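Grunden Tabletop Folding and Pressing Board

A padded work surface for folding, smoothing and light pressing, sold with a printed cotton cover in the Floston fan pattern. It sits on any table and gives you a large soft area to lay a garment out on before you fold it.
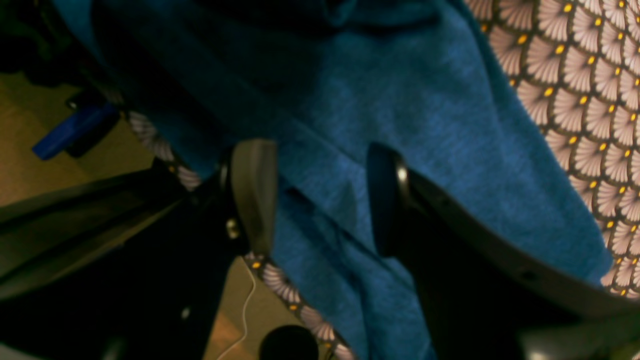
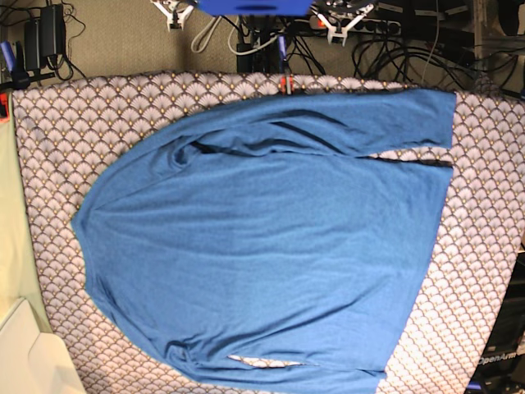
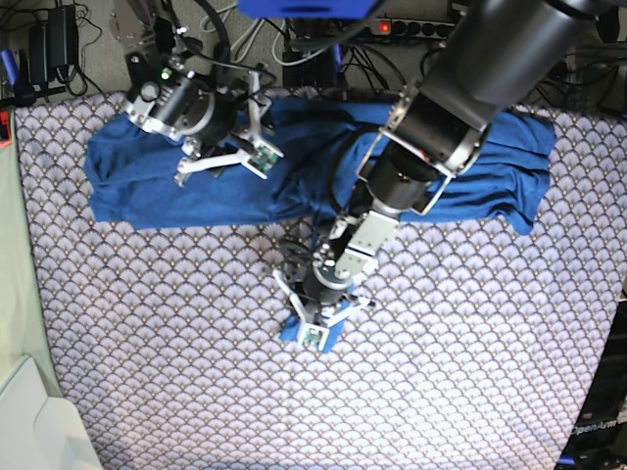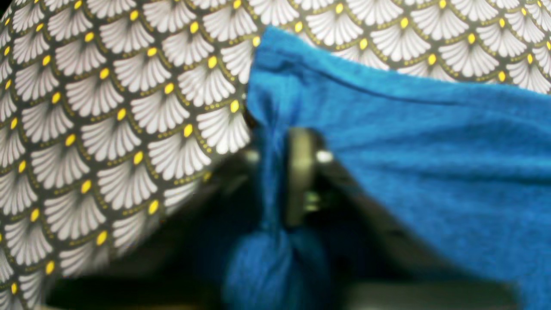 The board comes ready to use. The cover is already fitted and there is nothing to assemble. Put it on a table with the felt side down and check that it does not rock. If the table is smaller than the board, leave no more than a hand's width hanging over any one side.

About the surface

The core is a flat panel with a layer of felt and a layer of foam over it. The foam is firm. You can press a crease into a sleeve or a trouser leg without the garment sinking in, but there is enough give that buttons and zippers don't leave marks on the other side of the fabric.

The Floston cover is woven cotton with a repeating fan print. Cotton has a bit of grip, so knits stay where you lay them while you bring the sleeves in. On our older board, with the coated silver cover, knit tops tended to slide when you pulled at a hem. Customers asked for plain cotton and the silver cover has been dropped from the range.

The rows of fans can be used as a rough guide when you want both sides of a fold to match. They are not a ruler. The print is not lined up exactly with the edges of the board, and small differences from one cover to the next are normal.

Folding a long-sleeved top

Lay the top out with the front facing down and smooth it from the middle toward the sides. Fold one sleeve in across the back, then turn it down so it runs along the body. Do the same with the other sleeve. Fold the sides in if you want a narrower stack, then bring the hem up to the neckline, once for a deep shelf and twice for a drawer.

Heavy knits fold better with the sleeves laid straight across the back, one over the other. Thin jersey is the hardest thing to keep tidy – smooth it again after each fold and don't pull on the shoulders.

Pressing

You can use a dry iron or a steam iron on the board. Keep steam to short bursts, and let the surface cool before you put anything away on top of it. The board has no vents underneath, so it is not meant for long steaming jobs such as curtains. For those, use the Prandon standing board, which has a mesh top.

Do not leave a hot iron face down on the cover, even for a minute. Scorch marks will not wash out and are not covered by the guarantee.

Washing the cover

The cover is held on by a drawcord with a toggle. Loosen the toggle, slip the cover off at the corners and wash it inside out at 60 degrees or less. Bleach will fade the print. Dry it flat or on a line, and put it back on while it is very slightly damp. It pulls tighter that way. Expect a little shrinkage in the first wash – the cover is cut large to allow for it.

The foam layer cannot be washed. Wipe it with a cloth and let it dry fully before the cover goes back on.

Spare parts

Floston cover, fan print, with drawcord
Foam layer, cut to size
Felt backing, self-adhesive
Toggle and cord set, fits all Grunden boards

Spare covers also fit the Bonsu board, but only the current one with the rounded corners. The square-cornered Bonsu takes a different cover, which we no longer stock. If you are not sure which one you have, measure the board along both sides and send us the figures with your order.

Storage

Stand the board on its long edge against a wall, or slide it under a bed. Don't lean it at an angle for weeks at a time, as the panel can bow. A carrying strap is sewn to the back and can also be hung from a strong hook. The hook is not included.

Delivery and returns

Boards are sent flat in a cardboard sleeve. Please keep the sleeve until you have decided to keep the board, as we can't accept returns without it. Covers can be returned if they have not been washed.

The first July batch has sold out. The next boards leave the warehouse on 14th August, and orders placed now are filled in the order we receive them. There are 270 in this batch, and 17 of those are set aside as replacements for boards damaged in transit. Spare covers are in stock and ship separately, so an order for a board and a cover may arrive in two parcels.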